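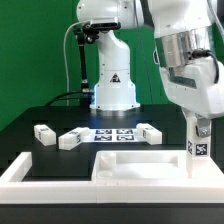 Visit report: Anach test hall, Betiline cell
Jul 28, 2019

The visit had been arranged in February to see the Betiline assembly cell run a full shift. By the time we arrived it had been stopped, and most of the afternoon went on the fault. Mimoza Jurić, who looks after the cell, was content for us to sit in.

Betiline uses two arms at one black table. Blocks carrying printed square markers are located by camera, picked up and placed in a white tray. A flat sheet with four markers, two by two, lies among the blocks as the reference for the table.

On cycle 2804 one arm came down 30 mm to the side of its target and pressed a block against the tray wall. The force limit tripped and both arms halted. No one was inside the fence. The block was scuffed and the tray was not damaged.

The log showed that the reference sheet had been read in a new position 28 cycles earlier. A block had been set down with one end over the sheet and had dragged it when it was next lifted. The software accepted the new reading as the table position and corrected every later target to suit. The error grew a little each time the sheet was caught, and no alarm was set on it.

Jurić's view is that the sheet should never have been loose. It had been taped at first, then left free after a change of table surface. Mallent, who wrote the vision software, say a limit on reference movement exists but is switched off by default - a point on which the two sides did not agree while we were there.

Three changes were under way when we left:

The sheet is to be replaced by a plate screwed to the table.
Any shift of the reference above 1 mm will stop the cell.
Blocks may not be set down within a hand's width of the plate.

The restart was tried at low speed with the limit switched on. It ran 577 cycles and stopped once, on a marker read at too steep an angle. Tsakiris will check the force settings on both arms before full speed is allowed again.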